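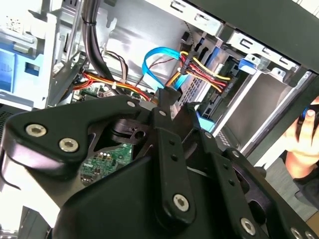 Figure 4.1 Power wires and a light-blue SATA data cable inside a desktop case.

CHAPTER 4
Inside the Desktop Computer

A desktop tower is one of the friendliest machines you will ever take apart. Loosen the side panel, lay the case down, and nearly everything that makes the computer work is in view at once. In a laptop the same parts are squeezed into layers under tape and tiny screws. In a tower you can follow a cable with your finger from one end to the other, and that is exactly what you are going to do in this chapter.

If you worked through Chapter 3, you already know what the processor, memory, and storage do. Now you get to meet them as objects — things with edges, clips, levers, and one correct way to sit in their places. Students in the Nivumcombe evening course often tell us this is the week the subject comes alive for them, and we hope it will be for you too!

What you will learn

By the end of this chapter you should be able to
name the main parts on a motherboard and find them on a board you have never seen before
tell a power cable from a data cable
explain what a processor socket does and why its contacts must be left alone
remove and refit a memory module and a drive
fill in a Dalley parts sheet for a complete tower

Words to know: chassis, motherboard, socket, retention frame, heatsink, expansion slot, SATA, drive cage, power supply

Before you open the case

Shut the computer down, switch off the power supply, and pull the plug from the wall. Hold the power button in for 8 seconds to drain what charge is left. Touch bare metal on the chassis before you touch anything else, and do it again each time you come back to the bench.

Keep a tray or a few paper cups for screws. Towers use more than one kind of screw, and a drive screw that wanders into a case hole can strip the thread.

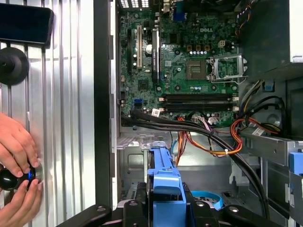

4.1 The motherboard

Everything else in the case plugs into the motherboard, either directly or by way of a cable. Start with the rear connectors, which are easy to recognize from the outside of the machine. A blue VGA port is a good landmark on an older board. From there, work inward to the expansion slots, the long parallel connectors where add-in cards stand. A white slot is very often PCI, the older type. PCIe slots come in several lengths, and the longest usually takes the graphics card.

Next, look for the processor socket. On an LGA board the socket holds a square field of fine contacts, and the processor is a flat package that rests on top of them. A metal retention frame closes over it and a lever holds the frame down. With the processor out, those contacts are completely exposed. Never brush them or wipe them, and never rest a tool across them. One bent contact can stop the whole computer from starting.

The memory slots are close by. They are long and narrow, with a latch at the end that swings outward to free the module.

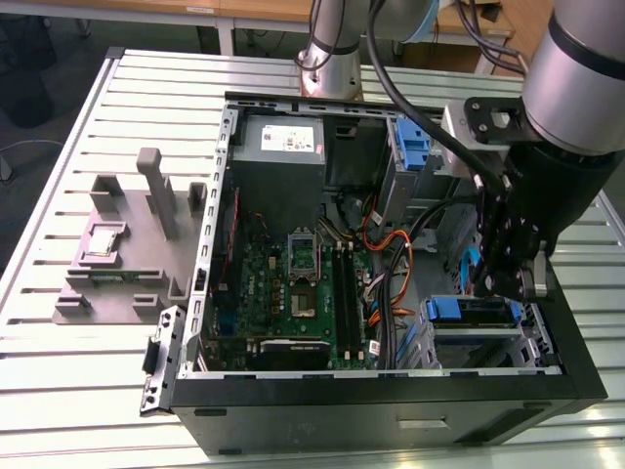
Once you can find the socket and the memory slots without hunting, try tracing the power wires. Color helps a great deal: in a standard supply, yellow carries 12 volts, red 5, orange 3.3, and black is ground. A supply rated at 300 watts is plenty for a plain office tower, and you will find the rating on its label. Write it on your parts sheet before you go on to Section 4.2, where we follow the data cables to the drives.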